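Shared Bench Rules: Frequently Asked Questions

Who must follow these rules?
Anyone who operates, sets up or works beside a two-arm bench at the Lerkero site, including visitors from Claston and Stoller.

How close may a person stand while the arms are powered?
Hands must stay at least 18 inches from either gripper. Resting a hand at the far edge of the table is permitted if that distance is kept.

What may be placed on the bench?
Items for the task, such as a pencil pouch and its contents, and small parts approved by the bench lead. Bare circuit boards are allowed only when they are not connected to power.

May both arms handle the same item?
Yes. One arm should hold the item before the other begins to move it. Speed is limited to 76 percent for tasks of this type.
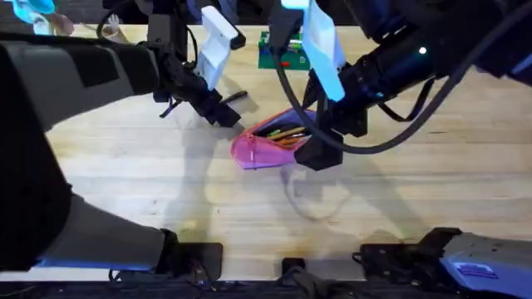
Lacson asked whether the speed limit still applies when only one arm is in contact with the item. It does. The limit is set by task and remains in force until both arms are parked.

How should cables be routed?
Each cable must have enough slack for the full reach of its arm and must not cross the item being handled.

How often are the grippers inspected?
Every 1,800 cycles, or after 90 days, whichever comes first. Finger plates are checked at the same time. Inspection records are due by noon on Friday.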